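Workshop notebook, Kumsa building, ground floor
8 Dec 2025
Entry by C. Edet. Copy to L. Akpan and T. Bako.

Subject: Glaze trials for the Eltelum tableware order, second firing

The second set of test tiles was removed from the small kiln this morning. Batch 618 shows pinholes along the lower third of each tile. The upper portion is smooth and matches the approved sample. Batch 2 remains too gray and is withdrawn.

Mr. Bako considers the pinholes a result of the shorter hold at top temperature. I am inclined to blame the bisque, which came from the July delivery of clay and was fired on the old schedule. Both points will be tested. The next firing will use the same glaze with a hold of 20 minutes, and half the tiles will be cut from the new clay.

The customer has confirmed a quantity of 3,000 pieces. Ms. Oltmanns has asked that no color be promised in writing until the third firing is recorded in this book.

Sieve mesh to be reordered from Randero. The log sheet for kiln B is missing its last page; Mr. Akpan to replace it.

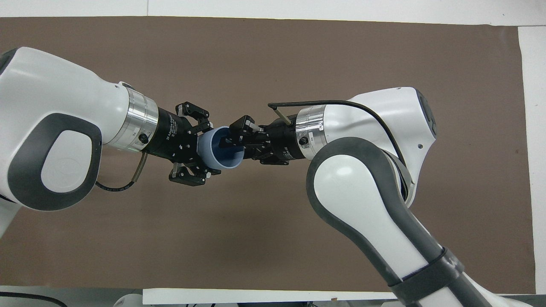 Tiles from both batches are to be kept on the drying rack, labeled on the reverse, until Ms. Oltmanns has signed this entry.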